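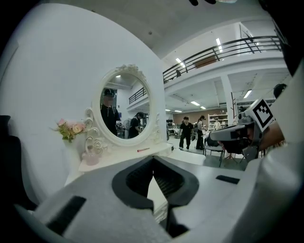

White vanity table with oval mirror, part of the Jestham bedroom group.

FOKEO ADDS VANITY TABLE TO JESTHAM BEDROOM GROUP

Fokeo has added a vanity table with a fixed oval mirror to its Jestham line of bedroom furniture. Orders open to retail accounts in February. The table joins the Jestham nightstand, blanket chest and bench, and is offered in white only.

The Jestham vanity is sold as a single unit. The mirror frame is oval, with scrolled and floral carving and curling supports at either side. It ships detached from the table and is fitted on delivery with four bolts. A hex key is packed with the hardware. Assembly instructions are printed in English and Spanish, and a replacement set can be requested through the dealer.

The top has a rounded outline and a raised ledge at the back. A recessed channel runs across the surface in front of the ledge. Small items such as lipstick tubes, brushes and hair clips can be kept in the channel or on the ledge, which leaves the front of the top free for use. A small drawer with a shallow pull is set into the curved front edge at the left.

Changes from the earlier table

The vanity replaces the Morrison table, which Fokeo sold for 15 years. Dealers reported two recurring problems with the Morrison: bottles were knocked off the back when the table was moved for cleaning, and drawer knobs caught on clothing. The raised ledge and the shallow pull were drawn up in response to those reports. The Morrison mirror was a separate hand mirror on a stand and is no longer supplied. Morrison drawer parts will remain in stock as long as supplies last -- they do not fit the Jestham drawer.

Overall table height is 31 inches, measured from the floor to the front of the top. The height was chosen to suit a standard dining or desk chair, and no stool is included. The Jestham bench may be used with the table but sits lower than most desk chairs.

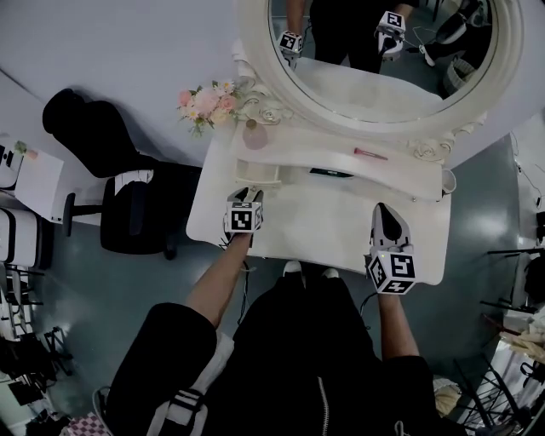
Marion MacRitchie said that the ledge was the part she would look at first, as she had lost more than one perfume bottle behind her old table. She added that she would have liked a second drawer of the same size on the right, and asked whether one could be ordered.

A second drawer is not available at this time. Fokeo is collecting dealer comments on the point.

Care and placement

The table should stand on a level floor. Surfaces may be wiped with a soft cloth and mild soap. Nail polish remover will mark the finish and should be wiped up at once. The recessed channel is best cleaned with a dry brush before wiping. Vases should be placed on a coaster or mat -- dried or artificial flowers need no protection underneath.

Ordering

The first production run is limited to 100 units. Retail accounts may order up to four units each until the run is allocated. Orders past that number will be held for the second run. A touch-up kit in the matching white, sold under the name Button, can be added to any order and is also available separately.

Spec sheets, carton dimensions and freight classes are available to dealers from the Fokeo trade desk.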